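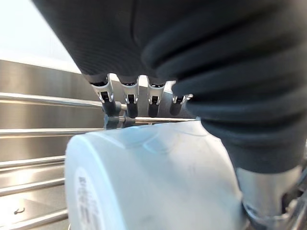
I got another letter from Hultus offering me "peace of mind" on the dishwasher. The dishwasher is two years old. It cost a fair bit and it should work for a decade, and now the people who sold it to me want $363 in case it doesn't.

I've never understood the pitch for extended warranties. At the counter you're told the machine is built to last. Then you get to the till and the same bloke looks worried on its behalf. Which is it?

My neighbour Lalit Ahuja swears by them. His washing machine died and Billent sent someone out for free, so he says it paid for itself. Fair enough, but he's also paid for cover on a fridge, a telly and a vacuum that have never missed a day's work. He doesn't count those. I asked what the washer repair would have cost without the plan and he guessed about $200, less than he'd paid for the plan.

I read the terms on mine, all of it, small print included. No cover for seals, hoses, racks, "cosmetic parts" or anything caused by hard water. We have hard water in Beltmont. Everybody does. So I'd be covered for the motor, more or less, if I could show I'd cleaned the filter on schedule.

And consumer law already gives you some rights when a thing packs it in too early, plan or no plan. I'd want to know what the extra money buys on top of that. I rang and asked, and was put on hold, then offered a discount.

The letter's gone in the recycling. I've started putting a bit aside each month in a separate account, labelled "dishwasher". If it never breaks, I keep the money.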